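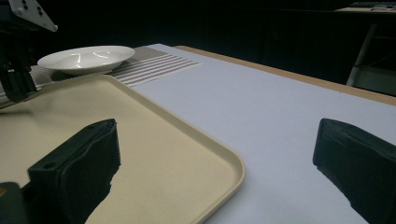 Akarby Catering, Training and Methods

The tray line at Akarby starts before most of its customers are awake. By 5 in the morning the first carts are loaded, and for years every setting on them was laid by hand, plate first, then cutlery, then the tray. Since July, part of the shift has been spent teaching that work to machines.

The project is called Pramix, and it occupies a room off the main kitchen. People from the line come in for an hour at a time, pick up a pair of hand-held grippers and set places at a table with them. The recordings are used to train the arms that the company plans to put on its night shift.

Lise Simard has worked on the line for 20 years and was one of the first to sign up. She thought the job would be easy.

"I can lay a tray without looking," she said. "With these I had to think about where every finger was. It was like going back to my first week."

The room is kept simple. There is a table covered with a pale sheet, a striped placemat, a white plate and a beige tray. The operators change the layout between runs so that the arms don't learn only one arrangement. 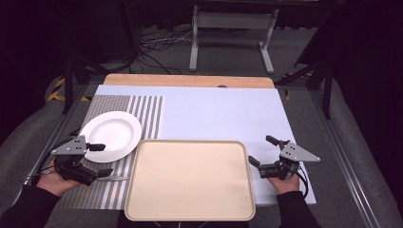 A gripper in each hand, with the plate on the placemat and the tray beside it.

Audrey-Anne Turcotte runs the sessions. She used to schedule the line, and she still knows who likes to start early. A full session is 53 runs, and she throws out the ones where the operator rushed.

"The fast people had the most trouble," she said. "They have shortcuts, and the shortcuts don't work with two fingers. A fork goes flat against the mat and you have to come at it a different way."

Pay was the first argument. Operators on the line earn a premium for early hours, and the training hour falls later in the day. Nighat Swati, who represents the kitchen staff, asked for the premium to follow people into the room. The company agreed after two meetings. She also asked that nobody be ranked by their recordings, and that is now in the written terms.

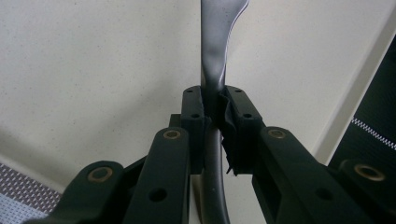

What happens to the line

Akarby has 161 people in its kitchens. Ghislain Vachon, the operations manager, says the arms will take over tray setting at night, a shift he has struggled to fill, and that day crews will stay as they are through next year. He would not go further than that.

Harvey Sutherland is less sure. He works nights and has been offered a place on the team that will load and check the arms. The base pay is the same, but the work is more solitary.

"Right now there are four of us talking all night," he said. "After this there's me and a screen. I'll take it, but I'd like to see how the first month goes."

Simard has asked to stay with Pramix two afternoons a week. Her wrists are better on those days, she said, and she likes being asked how a thing should be done. She has already gotten one change made to the routine: the plate now goes down before the cutlery, the way the line does it.

The first arm is due on the floor in the fall, working Saturday nights only, with a full crew beside it.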